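About Nerevitz

Nerevitz helps small offices hand off the dull, repeated jobs to machines - and helps the people in those offices decide what to do with the hours they get back. We started in Usbridge with 2 people and one desk, and we still love working at desk level.
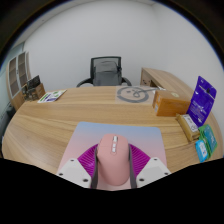 What we work on

Parisi is our desk-reset project. Mice, pads, cards, small boxes: all the stuff that has to be put back before the next person sits down.
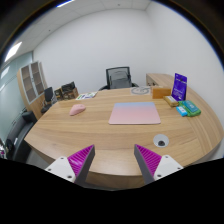 Pink mouse on the bare wood, pad beside it.

Xóchitl Zepeda leads Parisi, and she begins every job by asking the staff which chores they'd miss. Some people like tidying!
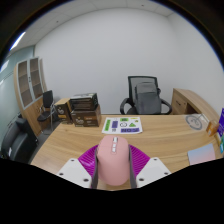
Those chores stay with them. The rest we work through one grip at a time, and the staff get the final word on what a machine may touch. At Nurka, our longest-running client, the front desk team now spends its mornings with visitors, and two of them have learned to set up new tasks themselves.

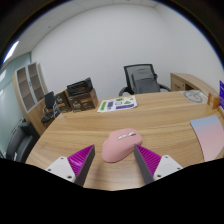 Come see us

Our next open house is in June. Bring your most boring chore - we'd be thrilled to hear it.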